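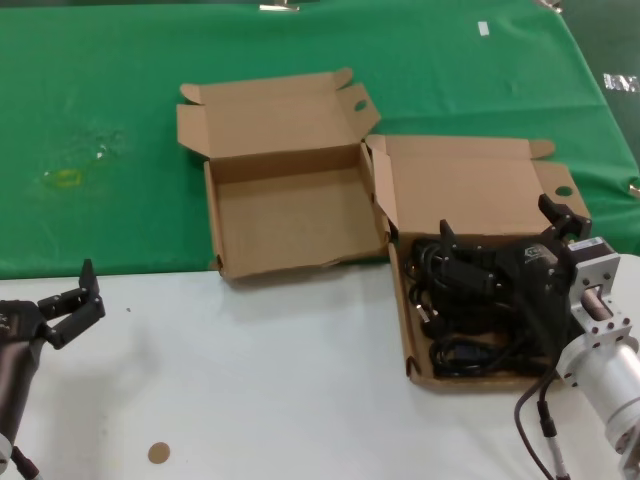 Chapter 4: Buying a Packing Cell Off the Shelf

I used to tell my students that you could learn everything about a robot kit from its brochure, as long as you read the brochure last. I still think that's good advice (and I've ignored it myself, twice, with my own money). So before we get to price, payload and support contracts, I want to start with cables.

Have another look at the picture that opens this chapter. Two arms, two cardboard boxes, and a heap of black cable with a power adapter in the middle of it. The job is as dull as jobs get: cables out of one box, cables into the other. And yet it's the first thing I'd ask any seller to show me, well before the tidy stacking of wooden blocks they'd much prefer to show!

Why cables? A block stays the shape it was when you picked it up. A cable sags, snags on its neighbour and drags the adapter along behind it. With two fingers, the gripper has to go in open, either side of something, and what it closes on may be one coil or half the heap. Then there's the box itself, thin card with a lid standing up at the back, and plenty of chances to knock it.

The kit we'll follow through this chapter is the Dinu, sold by Zusitz as a two-arm bench package. I've picked it partly for its plain paperwork and partly for the trial report from the Lotcombe returns depot, which logged 3,912 picks in September and was kind enough to let me use the lot. Their bench ran for 170 hours. We'll work through the log in section 4.3, so keep a pencil handy.

For comparison I'll bring in the Costton service, where you don't buy the arms at all but pay a monthly fee of 600 pounds and somebody else worries about the spares. I went in expecting to dislike it. By section 4.5 you'll see where I ended up, and you're welcome to disagree.

4.1 What's in the crate

Start with the packing list, and tick off the grippers before the arms.

Shares: 2 | Comments: 0

Related chapters
Chapter 3: Grippers, Suction Cups and Hands
Chapter 5: Reading a Service Contract
Appendix B: Questions to Ask at a Demo

We use cookies to remember your place in the book. Accept | Settings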